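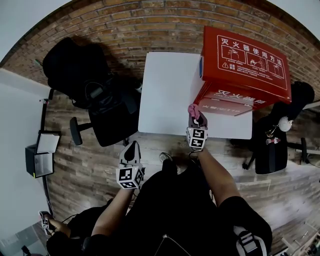

Tharindu Ranasinghe apologizes for the noise when he picks up. He has moved back to Galtdale, into the upstairs room of his parents' house, and the neighbors are having their driveway redone. "If you hear a drill, that's free ambience," he says, and laughs, and then goes off to shut the window anyway.

He made most of Graston in that room. If you somehow missed it, Graston is a short, lonely horror game about a night clerk at a ferry terminal where the last boat keeps being announced and never comes. There are no weapons and hardly any monster to speak of. You stamp tickets, you check the waiting room, and you listen to the loudspeaker, which gets your name a little more right each time.

"The loudspeaker came first," Ranasinghe tells me. "I had that voice before I had a single wall. It's my uncle reading bus timetables into a phone, slowed down to 85 percent. He was so patient with me. He did the whole coast route twice!"

I ask how long it took, and there is a bit of a sigh. He began it as a weekend thing after his old puzzle project, Prilon, fell apart, and then it was 2 years later and he was still fussing over the sound of the vending machine. When the demo went up one August evening he expected his friends to try it and that would be that. By breakfast it had 2,225 downloads and a long, very heated thread about whether the woman on the bench blinks.

So does she? "I'm not going to say. My mother asks me too."

We talk for a good while about the endings, of which there are five, and he is fondest of the one hardly any players reach, where you simply finish your shift and go home. He would like to add a proper subtitle option before starting anything new, and he has been getting kind, detailed letters about the text size, which he is working through slowly. After that there may be something set in a swimming pool. He has drawn the changing rooms so far, and he still needs to ask his uncle.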